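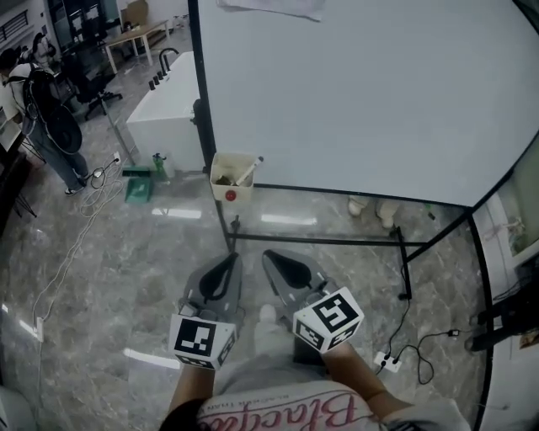

Pizarra blanca con marco negro y una hoja sujeta arriba.

Hilo sobre la emisión local de Himerwood, valores de 5 y 10 céntimos. Separo lo que está documentado de lo que se repite en los catálogos sin fuente.

1/ El pliego es de 100 sellos, en 10 filas de 10. Impresión litográfica, papel blanco sin filigrana, dentado 11½ de línea. El 10 céntimos existe también con dentado 12, solo de la segunda tirada, puesta a la venta en diciembre.

2/ Tiradas según el libro del impresor, transcrito por Vinzenz Schnyder: 3.173 ejemplares del 5 céntimos y 3.018 del 10 céntimos. Ninguna de las dos cifras es múltiplo del pliego. Schnyder supone que se descontaron los ejemplares defectuosos. A mí me parece razonable, pero el libro no lo dice.

3/ La piedra del 5 céntimos se montó con reportes de un bloque de 30 tipos (5 × 6). Como 100 no es divisible por 30, las últimas diez posiciones del pliego repiten tipos de las dos filas superiores del bloque.

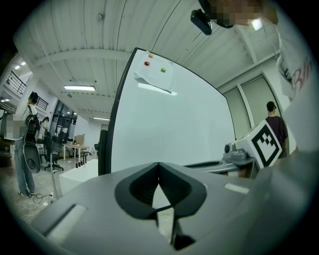
4/ Tipo 7: rotura en el marco inferior, bajo la segunda cifra de valor. Tipo 12: punto de color en el óvalo, a la izquierda. Tipo 23: la «H» de Himerwood sin trazo horizontal. Los tres son constantes en todos los pliegos que he podido revisar.

5/ El tipo 23 se ha vendido muchas veces como «error de plancha único». Es un tipo de reporte y aparece tres veces por pliego. Conviene pagarlo como tal.

6/ Matasellos: el fechador de Clondano en negro es el habitual. En violeta conozco dos piezas sobre fragmento. El de Husuvetti en azul que circula en subastas tiene la «V» demasiado abierta y no coincide con ninguna carta completa. Mateja Babić lo da por falso y coincido.

7/ Goma: la original es amarillenta, con craquelado fino. Si es blanca y lisa, el sello está regomado. Mirad las puntas del dentado a contraluz.

8/ Corrección al hilo anterior: atribuí a Joonas Tikkanen la reconstrucción del bloque. Es de Danang Pillai. Tikkanen publicó la tabla de dentados.

9/ Me faltan imágenes nítidas de los tipos 18 y 26. Escaneo a 1200 ppp, fondo negro, sin retoque de contraste.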